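4. Was kleine Stiftungen mit ihrem Geld machen

Als ich mit den Interviews anfing, dachte ich noch, die Mogensen-Stiftung sei ein ganz normaler Fall: Kapital anlegen, Anträge lesen, im Oktober auszahlen. Von wegen! Þórey Kirkegaard, die dort die Förderungen betreut, hat mir gleich beim ersten Gespräch erzählt, dass fast 4000 Euro im Jahr ganz ohne Antrag weggehen (intern heißt das «Siltside-Topf», nach dem ersten Verein, der daraus Geld bekam). Bei Jeveck in Jastham liegt die Grenze dafür bei 500 Euro pro Verein, und darüber wird dann richtig gestritten.

Ich habe 15 Protokolle gelesen und war ehrlich überrascht, wie selten es darin um Wirkung geht und wie oft um Vertrauen – man kennt sich eben. Die Beträge dazu stehen in Abschnitt 5.
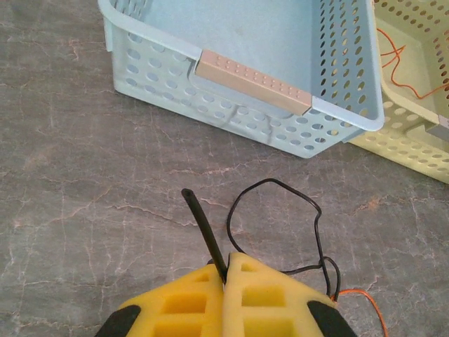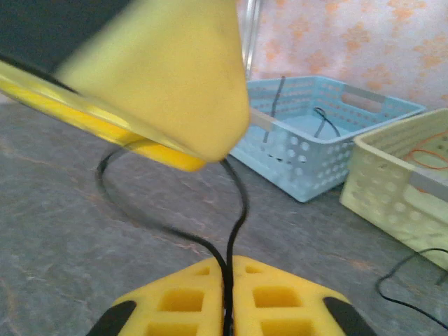

Arbeitsgruppe Stiftungswesen und Gemeinnützigkeit
Abbildung 2. Oben ein hellblauer und ein blassgelber Korb auf grauem Steinboden, unten etwas Gelbes aus der Nähe.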